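Movgate publishes set-up and care notes for its two-arm drawer cell, and asks buyers to lower their expectations

Clalcombe, July 25, 2020

Movgate has released the full set-up and care notes for the two-arm drawer cell it runs at its Clalcombe workshop. The notes cover how the cell is laid out, how it is checked each morning, what goes wrong with it and how long it takes to put right. They can be had free of charge by anyone who asks, including people who have no plans to buy anything from us.

We are aware that press releases about robot cells tend to promise a lot. A machine opens a drawer, and by the second paragraph it is running your warehouse. The Movgate cell opens a drawer, and on a good day it deals with a small block inside it. We think that is worth writing up properly, with the dull parts left in.

The notes were written by Ionuț Bogdan, who has looked after the cell from its first week.

"I read a lot of supplier manuals before we started, and most of them stop at the point where the arms are bolted down," said Bogdan. "After that you are meant to be grateful. I wanted to write down what happens on the Tuesday-to-Tuesday level, if you like: the grip that is slightly off, the cable that has crept round, the drawer that was put back a finger's width from where it should be."

What the notes cover

The first section deals with layout. Both arms share one table, and the cabinet is placed so that the left arm can get at the drawer handle while the right arm keeps to open space until it is wanted. We tried several other arrangements. Most of them looked better on a plan than they did with two arms trying to use the same bit of air.

The layout is built in simulation first and only then copied to the workshop. Movgate has been doubtful about simulation in the past and remains so. A simulated drawer slides the same way every time. A real one has a runner with grit in it. All the same, moving a cabinet on a screen costs nothing, and moving it in the cell means doing every taught position again, so the simulated version now comes first and gets the arguments out of the way. 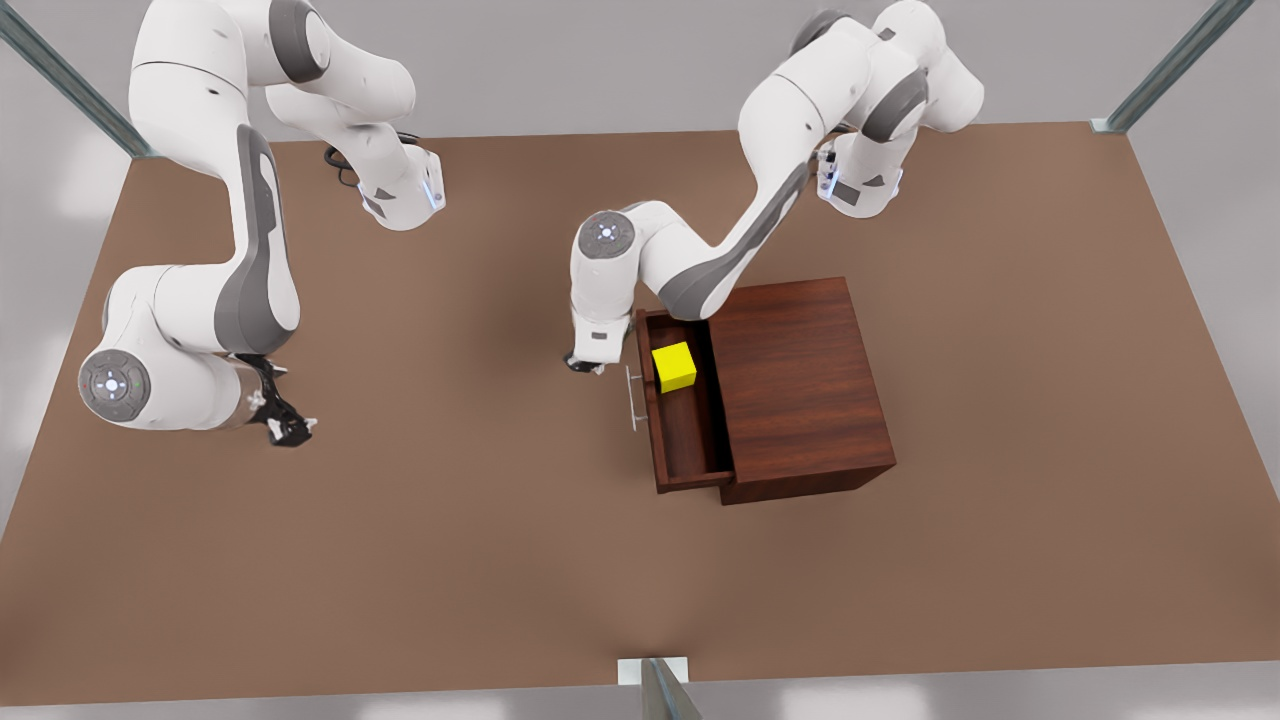
How often does the cell need its taught positions checked?

Once a day for the handle position, before any work is run, and again whenever the cabinet has been moved or knocked. The remaining positions are checked every 14 days. If the handle check fails twice running, the whole set is redone.

The second section is the daily routine. It is short. The person on duty runs each arm slowly to its rest position and listens, looks over the cables for rubbing, wipes the gripper fingers and opens and closes each gripper with nothing in it. Then the left arm is brought to the handle at low speed and stopped just short. If the fingers would meet the handle squarely, the day can start. If they would not, it can't, and the notes are quite firm about this. A poor grip on the handle will often still open the drawer, and that is exactly the trouble. The arm pulls at a slight angle, the drawer racks on its runners, and after a few hundred pulls there is a worn runner and a position that no longer matches anything.

The third section covers repairs, and it is the longest. It sets out how to swap gripper fingers, how to bring an arm back after a joint has stopped on a force limit, and how to tell a drawer fault from an arm fault. On the last point Bogdan's advice is to switch the arm off and pull the drawer by hand before touching any settings. In his experience people go looking in the software first and lose an afternoon to it.

Some figures, for what they are worth

From the start of April the cell was run through 1073 drawer cycles under the new routine. There were 364 cycles before the first stop that needed a person with a tool in their hand. That stop was a loose screw on the handle. The arms were fine.

We would ask readers not to make too much of this. It was one cell, with one cabinet, in one room, and the person who wrote the routine was also the person carrying it out. Someone less patient would get different results. We have not tested the routine on a second site and will say so to anybody who asks.

We have also left out the usual claim about savings. The cell has not saved Movgate any money. Resetting it after a cabinet change takes up to 100 minutes, and a person with two hands could open and shut that drawer a great many times while they waited.

What is still not right

Three matters are listed as open at the back of the notes. The two arms still wait on each other longer than they need to when one is leaving the drawer and the other is coming in. The low-speed handle check relies on a person's eye, and two people will not always agree on what counts as square. Finally, the cell copes badly with a drawer that has been left part open. At present it stops and asks for help, and we have chosen to leave it like that for now.

"I have been offered a fix for the half-open drawer on more than one occasion," said Bogdan. "Each time I ask to see it work on a sticky drawer, and the conversation goes quiet. When somebody shows me, I'll put it in the notes with their name on it."

Movgate will bring out a revised version when there is something to revise. There is no fixed timetable, and we would be wary of one.

Getting hold of the notes

The set-up and care notes for the drawer cell are available on request from the Movgate workshop in Clalcombe, on paper or as a file. The layout drawings and the daily check sheet are included, and the check sheet may be copied and altered freely. Visits to see the cell can be arranged for small groups. Visitors should know that if the morning check fails they may spend their visit watching someone adjust a handle.

About Movgate

Movgate sets up and maintains small robot cells for workshops and teaching rooms. It does not make robot arms.

Ends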